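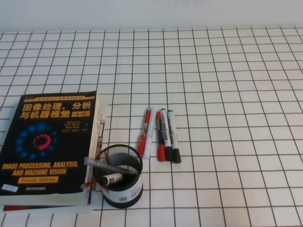

The Brevari desk shelf is a low riser that sits at the back of a desk and holds books upright on top, with space underneath for a keyboard. I bought mine in March to deal with a pile of textbooks that had taken over the left half of my desk. Most of them are large paperbacks, which are harder on a shelf than hardcovers. A thick one like the Chinese fourth edition of Image Processing, Analysis, and Machine Vision, with its black cover and orange lettering, is heavy and still flexible, so it slumps if the books on either side of it don't hold it up. Lying flat it behaves perfectly well, but then it takes up the space I was trying to get back.

The shelf comes in one flat box with 13 screws and a hex key. The instructions are a single sheet of drawings. Step 2 shows the back rail upside down, or at least the opposite way from how it has to go for the holes to line up. I put it on wrong, took it off and started over. After that it went together without trouble in 33 minutes.

The top board doesn't sag. I loaded it end to end with textbooks and left it that way, and a ruler laid along the front edge still sits flush. The rubber feet grip well. I can pull out a book with one hand and the shelf stays put.

The bookends are the weak part. They slide in a groove and are supposed to lock with a thumb screw, but the screw has very little to bite on. With hardcovers they hold. With paperbacks leaning on them they creep outward over a day or so. I ended up using a pair of steel bookends from Bulik that I already owned, and those have not moved.

Clearance underneath is fine for a regular keyboard. A tall mechanical one will scrape unless you fold its feet in. There is no cable slot, so anything plugged in at the back has to go around the side - a minor thing, but the Gethin riser I used before had one and I miss it.

The finish has held up. I set a coffee cup on it most mornings and there are no rings so far. Dust shows on the dark color, so get the light one if you have the choice.

I would buy it again for hardcovers or binders. For a row of big paperbacks, plan on spending extra for separate bookends. Berlow sells a similar riser with fixed ends, slightly narrower, and I would look at that one first if I were starting over.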